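When I meet Dirceu Sales in the old ferry hall at Pivanach, he is on his knees, and he asks me to wait until the glue has taken hold. It is Thursday, a little before eight in the morning. The floor around him is covered with small pieces of colored glass, each with a number written on the back.

The work is called "Evangelista," after the boat that carried passengers across the river here until the bridge was built. When it is finished it will have 1,767 pieces, one for each crossing in the boat's last year of service. Sales found the number in the captain's logbook.

"I did not want a monument with a boat on it," he says. "People know already how a boat looks. I wanted that they walk on the crossings, one after another, and get a little tired."

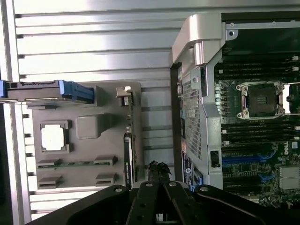

He came to public art by a long way. He was a tile layer for 18 years, first with his uncle and later alone, and he says his knees remember every bathroom. His first commission was a bus shelter in Naltley, which he covered inside with broken plates given by the people of the street. He asked for plates and received 157, and also one soup bowl, which he put near the roof.

Was he nervous to work with things that belonged to others?

"Very. A woman brought me the plate of her wedding and then stood there to see me break it. I said to her, please, you break it. So she did, and after her everybody wanted to break their own."

The shelter was damaged two winters ago, when a truck backed into it. Sales repaired it without payment, but he left one crack open. He does not like to talk about the reasons. "It is a crack," he says. "It was a real truck."

In Pivanach the discussion has been more difficult. Some residents wrote to the town that the money should go to the roof of the hall, and Sales tells me that he partly agrees with them. He moved the whole design four meters to the east, so that the rain does not fall on it.

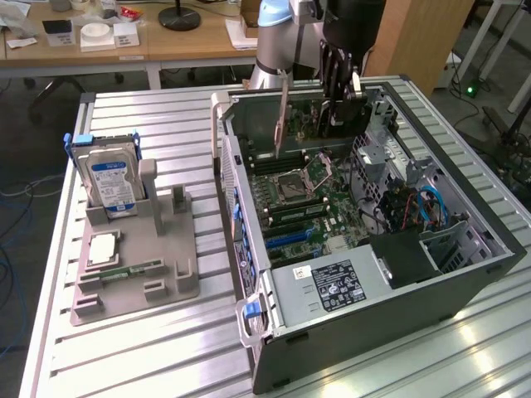 Interview and text by Munther Farah
Arts & Public Space

We continue our talk outside, on the steps, where he eats bread and an orange. I ask how he chooses the colors, and he answers that he does not choose them. The logbook has a short note on the weather for each crossing, and he made a table from these notes: gray for fog, three kinds of blue for clear days, a dark green for storm. There are only 10 pieces of green.

"The captain was a careful man, or maybe a lazy one. If there was storm he stayed at home."

The glass comes from Hestum, from a workshop that normally makes windows for churches. Sales drives there himself, because he wants to see the gray ones in daylight before he pays for them.

The opening is planned for April, and until then he sleeps in a room above the harbor office. I ask him what he will do after. He looks for some time at his orange.

"Maybe a wall," he says. "A wall you can do standing."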